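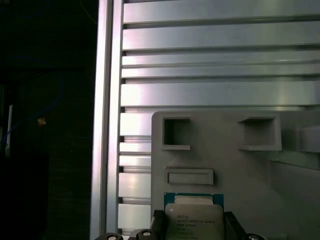

铝会不会生锈？

铝一碰到空气，表面就长出一层又薄又密的氧化铝，把里面的金属和外界隔开。“锈”这个字通常专指铁的氧化物，所以严格讲铝不叫生锈，叫氧化；但它照样会被腐蚀，碰上盐、强酸、强碱都可能出问题。

第四讲　身边的铝

上一讲讲铁，拖堂了，铁锈那一段我讲得太开心（对不起后面还有体育课的那个班）。这一讲换铝，40分钟，我尽量管住嘴。讲义比课上说的多，课上没讲到的部分你们自己看，考试会不会考嘛，看我心情，多半会考。

一、先说那层膜

铝其实是一种很活泼的金属，活泼到自然界里几乎见不到单质。可是你家窗框在外头淋了那么多年雨，还是好好的。这个矛盾当年把我搞糊涂了很久！课本上的活动性顺序表里，铝明明排在铁前面，怎么铁烂得一塌糊涂，铝反倒没事？

关键在氧化产物长什么样。铁锈疏松，还含水，一层一层往下掉，掉了以后新的铁又露出来，接着锈。氧化铝贴得很牢，体积也和底下的金属配得上，长到一定厚度就几乎不长了。你拿钥匙划它一道，划痕里露出来的新鲜铝马上又长一层。这种现象叫钝化。铬也有，不锈钢靠的就是铬的那层膜，下一讲再说。

课上演示过的小实验：一小条铝箔，先在氢氧化钠溶液里泡一下去掉表面的膜，冲干净，再放进硫酸铜溶液，很快就能看到红色的铜长出来。没去膜的那条放进去，半天没动静。有同学问为什么我往硫酸铜里加一点食盐，没去膜的也开始反应了，问得好！氯离子会破坏氧化膜，这一条请在旁边画个星号，第四节还要用。

氢氧化钠对皮肤和眼睛伤害很大，演示由老师来做，护目镜必须戴。回家别拿管道疏通剂试，里头往往就有这东西，在密闭容器里和铝反应会放出氢气，瓶子会胀。

二、从矿石到铝锭

铝土矿是红褐色的，看上去跟一块烂泥巴似的。先用热的浓碱液把里面的氧化铝溶出来，杂质留在渣里（这种渣叫赤泥，很难处理，碱性强，堆存的地方要管得很严）。溶液里析出氢氧化铝，再煅烧，得到白色的氧化铝粉末。

接下来是电解。氧化铝熔点太高，直接熔了再电解，设备受不了，于是把它溶在熔融的冰晶石里，温度降下来一大截。阴极出铝，液态的铝比较重，沉在槽底，隔一阵抽出来一次。阳极用碳，生成的氧把碳慢慢烧掉，所以阳极要不停地换。

总反应写出来很简单：

2Al2O3 → 4Al + 3O2（熔融冰晶石，通电）

可别被这一行骗了，它吃电吃得厉害。铝厂喜欢建在水电便宜的地方，就是这个道理。在电解方法成熟以前，铝贵得离谱，有钱人拿它当首饰。我每年讲到这里都想象自己戴着一卷保鲜铝箔去赴宴。

回收就划算多了。废铝重熔，不用再把铝和氧拆开，和从矿石做起相比能省下95%的能量。所以易拉罐洗一洗（不洗也行，捏扁就好）放进回收桶，真的有用。

三、挤出来的形状

去年六月我去了 Clasau 的一家型材厂，厂名叫 Sernarus，门口的牌子小得可怜，我绕了两圈才找到。那天车间里特别吵，我的笔记写得歪歪扭扭，下面这些是回来以后重新整理的，可能有漏。

做型材的办法叫挤压。把圆柱形的铝棒加热到发软（注意，没有熔化），放进一个厚壁的筒里，后面用压杆顶，前面是一块开了孔的钢模具。铝从孔里出来，孔是什么形状，断面就是什么形状。你们想象挤牙膏就行，只不过这个牙膏管要用很大的力气。

空心的型材怎么挤？这是我最喜欢考的一道。模具里有个芯子，由几座“桥”撑着，铝流过桥的时候被分成几股，过了桥以后在高温高压下重新焊合到一起，围着芯子出来，中间就空了。仔细磨抛、腐蚀断面，有时候还能看见焊合线。

带槽的型材大家应该都见过，实验台、货架、展柜到处在用。槽的好处是螺母可以滑进去，想固定在哪里就拧在哪里，改起来也方便。我办公室那个书架就是用这种料搭的，买的是一套叫 Zeltamura 的拼装件，说明书写得乱七八糟，装反了两次，现在还有一点点歪。

挤出来以后还有几步：

冷却。可热处理的合金要冷得够快，让镁和硅来不及析出来。
拉直。两头夹住拉一下，顺便消除一部分内应力。
锯切。
时效。在不太高的温度下放上几个小时，让细小的析出相慢慢长出来，强度就上去了。

纯铝很软，这一点很多人没想到。你捏得动的铝箔接近纯铝，窗框用的多是加了镁和硅的合金。加的量很少，效果差得很远。

四、什么时候会坏

现在回到那个星号。海边的铝件表面会出现一个个小坑，叫点蚀。氯离子在膜的薄弱处钻进去，坑里的环境越来越酸，膜补不上，坑就越来越深。表面看着只有一个小白点，底下可能已经挺深了，很阴险。

另一种是电偶腐蚀。铝和铜（或者不锈钢）直接接触，中间再有一点盐水，就成了一个小电池，铝当负极，被吃掉。Malik 港的旧码头我小时候常去，扶手是铝的，螺钉不知道是什么铜合金的，每个螺钉周围一圈白粉。那时候我以为是鸟粪，学了化学才反应过来！后来换了扶手，螺钉下面都垫了塑料垫圈，隔开以后电路就断了。

面积比也要留意。一大块铜配一颗小铝铆钉，铆钉很快就完；反过来，一大块铝板配一颗小不锈钢螺钉，情况会缓和得多。记不住的话，就想“阴极大、阳极小最糟糕”。

五、人工把膜加厚

天然的膜很薄，想要更耐用就做阳极氧化。把铝件挂在稀硫酸里接电源正极，通电，膜就往厚里长。这样长出来的膜有很多细孔，可以吸染料，五颜六色的登山扣就是这么来的。染完放到热水里封孔，氧化铝吸水膨胀，把孔堵上，颜色就锁住了。

顺序别搞错，封完孔再染，染料进不去。我自己试着染过一块铝牌，等得不耐烦先封了孔，结果拿出来还是银灰色，白忙一下午。

膜本身不导电，所以阳极氧化过的件如果要接地，接触的地方得把膜刮掉，或者用带齿的垫圈咬穿它。

六、作业

1. 用自己的话解释为什么铁锈保护不了铁，氧化铝却能保护铝。别抄课本，我看得出来。
2. 酸性的番茄酱用铝箔直接盖在不锈钢盆上，放一夜，铝箔上常常会出现小洞。结合第四节写出两极各是什么金属，并说明番茄酱在里面起什么作用。
3. 画出空心方管挤压时铝流动的示意图，标出分流和焊合的位置。
4. 选做：查一种家里的铝制品，写写它为什么用铝，用别的材料行不行。写得有意思的我会在课上念（匿名念）。

第2题满分40，步骤分给得很松，放心写。这份讲义的第一稿光是第四节就有3,000字，我忍痛删了大半，想看没删的版本下课来找我拿。

读者留言（3）

坐后排的：番茄酱那题我回家真试了，我妈问我为什么糟蹋酱。洞是有的，很小，对着灯才看得见。

隔壁学校的化学老师：第三节很实用，借去上课了，会注明出处。建议时效那里补一句，放在室温也能时效，只是慢。

路过：看完去检查了阳台的晾衣架，螺钉边上果然一圈白粉……垫圈五金店就有卖吗？

本网站使用 Cookie 来记住您的阅读设置。继续浏览即表示您同意我们使用 Cookie。　接受　|　仅限必要　|　了解更多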